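Visit Report: Farahani Residence Hall, Jolside
Thursday, March 1, 2018
Prepared for the Housing Furnishings Office by Yasaman Mazandarani

The purpose of the visit was to review how small electrical items are kept and powered in furnished rooms, ahead of the order to be placed for the next intake. The office had asked for particular attention to bedside furniture, wall outlets, and the handling of plug-in adapters.

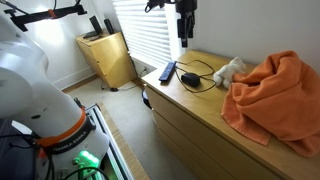
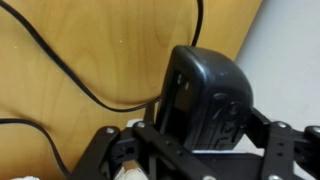
Bedside furniture was the first item on the agenda. The hall currently uses a mix of older pieces and the newer Peka range, and the two do not share the same height or depth. The supplier's printed sheet gives the usable top of the Peka unit as sufficient for a lamp and a telephone. In practice, residents place a good deal more on it. The small light-wood nightstand set at an angle in the corner holds two black speakers and a flat dark device, and little space can be expected to remain once a lamp and a water glass are added. The office may wish to consider the wider model, which Peka supplies in the same finish at an additional 15 dollars per unit.

Outlets were reviewed next. Jolside was last rewired before the present furnishing standard was written, and outlet positions vary from floor to floor. Where an outlet sits low on the wall under the window, as in the corner described above, the cord to the bedside must cross some part of the floor unless the furniture is moved. A thin black cable was lying across the beige carpet in that corner, with a small plug near its end. The current standard asks that cords follow the baseboard. Staff reported that this is well observed at the beginning of October, when rooms are inspected, and less so in the months that follow. Adhesive cord clips were tried on the second floor and left marks on the paint. A screw-fixed clip is now under review with the maintenance department.

The matter of adapters took up the larger part of the morning. The hall has kept a central stock since the lost property shelf was closed, and the present count stands at 531. Of these, 300 have been matched to a device and labeled. The remainder are difficult to sort, as many are black, many are close to one another in size, and the markings are often molded into the housing in the same color as the plastic. The adapter shown in the second picture is of this kind: it has two flat prongs on one face and raised markings on the side which could not be read in that view. Staff have found that a desk lamp held low to one side makes such markings easier to make out, and a lamp has been added to the sorting table for that purpose.

Labels are printed on the Gotgate system and wrapped around the cord a short distance from the housing. Earlier labels were placed directly on the adapter and tended to lift at the corners. Each label carries the room number and the name of the device. Adapters without a match are held for one full term and then sent for electrical recycling, apart from those with a legible rating, which are retained as spares.

The visit continued to the linen store and the ground floor kitchen, both of which were found in good order. The linen store has been shelved to the ceiling and a step stool is still required. A request for one was submitted last year and has been entered again.

The cost of the proposed changes was discussed with the hall office before departure. The sum set aside for bedside furniture and cord fittings is 3,475 dollars, to be spent within the current year. Replacement blinds were raised by the hall office but fall under a separate budget.

Points for follow-up:
Peka to confirm delivery dates for the wider nightstand.
Maintenance to report on the screw-fixed clip.
Hall office to supply a list of unmatched adapters.
Step stool for the linen store.

Copies of this report have been sent to the hall office and to the maintenance department. Corrections should be addressed to Ms. Mazandarani in writing.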